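Kiani House Residents' Association
Minutes of the regular meeting

Date: January 8, 2025
Place: ground floor meeting room, Kiani House
Present: Lungile Coetzee (chair), Hooman Mohammadi, Shahram Ghaffari, Efua Fiadzo (minutes), and residents from both staircases
Apologies: Hamidreza Shahbazi, who sent his notes on the heating by email

1. Opening and minutes of the last meeting

Lungile opened the meeting at seven in the evening and wished everybody a good new year. The minutes of the last meeting were read. Shahram asked for one correction: under "Bicycles" it was written that he agreed to remove the old rack, but he only agreed to ask for a price. The text was corrected and the minutes were accepted.

2. Heating

Hamidreza's notes were read aloud by Lungile. Since the cold weather started, the radiators on the top floor are warm in the morning and almost cold after lunch. Residents on the lower floors have the opposite problem and some of them open the windows. Hamidreza has spoken two times with Trarton, the company which services the boiler. They told him that the system should be balanced and that this work is not included in the yearly contract.

Hooman said that in his opinion it should be included. He has the contract at home and remembers a paragraph about "even supply of heat to all units". Two residents from the top floor supported him. One of them has a small child and uses an electric heater, and her electricity bill has become very high.

Efua asked if we can wait until spring. Most of those present were against this.

Decided: Hooman will find the paragraph and send it to all members. Hamidreza will ask Trarton for a written price, and also for a date. If the price is above 200 dollars, it comes back to the next meeting before anything is signed.

3. Laundry room

The second washing machine stops in the middle of the program. It has been reset several times and the fault comes back. Shahram thinks that it is the door lock. He is willing to look at it, but he does not want to be responsible if it gets worse. Lungile thanked him and said it is better to call the repair service, as the machine is still under guarantee until April.

There was also a discussion about the booking list. Some residents write their names for the whole evening and then do not come. A new rule was proposed: if a person is not there 16 minutes after the start of their time, another resident may take the machine. Several people found this number strange, and Shahram explained that it is the length of the short program. After some laughing the rule was accepted with no votes against.

Efua will print the new rule and put it on the door -- in large letters, as was requested.

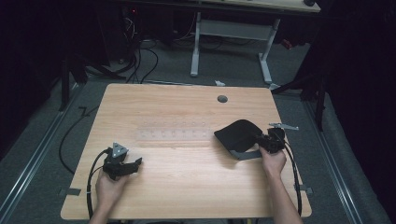
4. Noise in the courtyard

A resident from the first floor complained that the deliveries for the Vurkorau bakery now come before six in the morning. The driver leaves the motor running and throws the empty boxes on the ground. She has spoken with the driver, who was polite, but the next morning it was the same.

Lungile knows the owner of the bakery and will speak with her this week. She asked that residents do not write more notes on the windshield of the van, because one of the notes was not very friendly. If there is no change, the association will write a formal letter. Hooman offered to help with the draft.

5. Entrance door and keys

The new lock from Nokix works well, but there are not enough keys. Each apartment received two. Families with older children have asked for a third one, and the supplier sells extra keys only with a signed form from the association.

It was asked who should pay. Efua said that the first two keys were paid from the common money and the extra ones should be paid by the person who wants them. Shahram did not agree. He said that a family of five pays the same monthly amount and should not be punished. The discussion was quite long. At the end there was a vote, and Efua's proposal was accepted by a small majority. Shahram asked that his disagreement be written in the minutes.

Residents who need an extra key should give their name and apartment number to Efua before the end of the month. All orders will be sent together.

6. Money

Hooman presented the accounts for the last quarter. All monthly payments have come in except from one apartment, and he is in contact with the owner. The cleaning cost 55 dollars more than planned, because the stairs were cleaned one more time after the painting work. The accounts were accepted. Hooman reminded everybody to write the apartment number on the bank transfer. Last month he needed a whole evening to find out who had paid.

7. Other matters

-- The light on the back stairs is broken again. Shahram will change the bulb and check the timer.
-- Someone has left a baby carriage under the mailboxes. Please take it away or tell Lungile whose it is.
-- A resident asked if tomatoes can be planted along the south wall. There was no objection, but the hose must be rolled up after use.
-- Apartment 8 asks again that the parcels are not left in front of their door when they are for other people.

8. Next meeting

The date will be decided when we have the answer from Trarton. Lungile will send the invitation by email and also put it on the board by the mailboxes.

The meeting was closed at ten minutes before nine.

Minutes written by Efua Fiadzo. Please send corrections to her in writing.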